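Workshop Notebook, Bench Room
Entry for Monday, December 27, 2021
Recorded by Yi-chun Ko. Read and initialed by Savita Kaushik.

Work resumed on the Garow stand, job 3516. The base was placed on the long table for inspection before the upright is ordered. Present in the morning: E. Zeleke and the undersigned. Pin-yu Chou joined after lunch.

1. Base ring. Checked for rocking by pressing at 14 points along the tube. Slight movement was felt at two of them, both on the side away from the joint. Ms. Zeleke considers this acceptable for a piece that will carry only a light shade. I would prefer that it be corrected before delivery, and the matter is left open until Cheng-en Hsueh returns.

2. Crossbar joint. Examined under the lamp and by fingertip. No crack found in the paint at the joint. The inside corner could not be reached with the small file and was left as it is.

3. Finish. The color was compared with the Prunance card kept in drawer 5. It reads slightly greener than the card under the ceiling lights and matches well at the window. Future comparisons are to be made at the window only, and the light noted in the entry.

4. Table. The top was wiped down with a barely damp cloth before the work was laid out. Painted parts are to be lifted and not slid across the wood. The felt pads requested in June have still not been received; Mr. Chou will write to Kao again and quote order 1521.

Outstanding: length of the upright, to be confirmed by the client. Ms. Kaushik has asked that no hole be drilled in the crossbar until that figure is in writing.

The tube bender was not used today. Blade on the small saw is dull and has been tagged.

Recent entries
Bomov lamp arm, second coat
Inventory of tube stock
Garow stand, first layout
Repair of the window vise
Notes on paint card storage 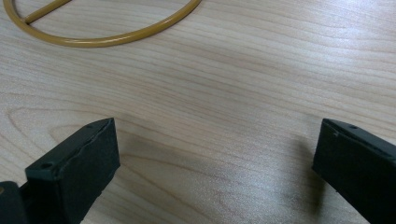
Garow stand: part of the base ring and crossbar on the long table.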